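Tsikata House – Shared Kitchens and Common Rooms
Quarterly Fire and Electrical Safety Checklist: March
Inspector: Inger Mogensen
Accompanied by: Ebenezer Gbeho (Residential Services)
Start of inspection: 9.30 am

Ratings: S = satisfactory; A = action required; N = not inspected

1. Escape routes
1.1 Corridors and stairways clear of stored items: A
Comment: A bicycle and two boxes of books were found on the second-floor landing. The resident of room 49 has been asked to remove them by the end of the week.
1.2 Final exit doors open without a key: S
1.3 Exit signs lit and legible: S
1.4 Emergency lighting, monthly test recorded: A
Comment: The February entry is missing from the log book. Mr Gbeho states that the test was carried out. It should be repeated and entered.

2. Fire doors
2.1 Doors close fully from any position: A
Comment: The door to Kitchen 2 catches on the floor and stops short of the latch. Hinges to be adjusted. The same fault was noted at the previous inspection.
2.2 Seals complete and unpainted: S
2.3 Doors not wedged open: S

3. Portable electrical equipment
3.1 Extension leads and socket units in sound condition: S
3.2 No lead plugged into another lead: S
3.3 Leads not run beneath rugs or across walkways: S
3.4 Test labels present and in date: A
Comment: The labels on the toaster and kettle in Kitchen 1 can no longer be read. Both appliances are to be retested and relabelled.

Residents are reminded that multi-way units must not be used for heaters, hotplates or tumble dryers. Privately owned units may be kept in rooms only after they have been shown to the residential office. 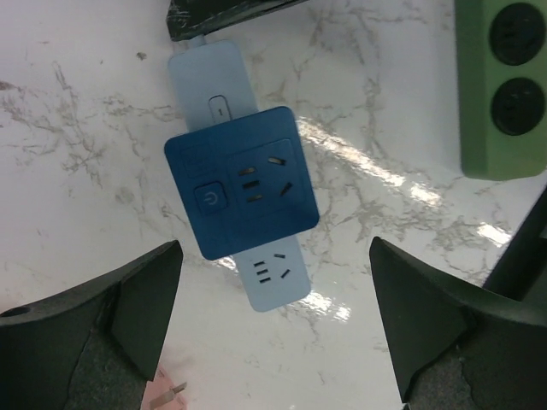

Item 3: Five-outlet socket unit with power button, and power strip.

4. Cooking areas
4.1 Fire blanket mounted and accessible: S
4.2 Extractor filters free of grease: A
Comment: Kitchens 1 and 3 require cleaning. The contractor, Gradach, is to be asked for an earlier visit.
4.3 Heat detector tested: S
4.4 Hob isolation switch labelled: S

5. Alarm and assembly
5.1 Weekly call point test recorded: S
5.2 Assembly point sign in place: S
5.3 Evacuation drill held this term: A
Comment: No drill has yet been held. Dela Darko will arrange one before the end of March – residents are not to be told the time in advance.

6. Areas not inspected
6.1 Boiler room: N
Comment: Key unavailable. Torben Frerichs to arrange access.

Actions are to be closed in writing to the residential office. Items 1.1 and 2.1 take priority.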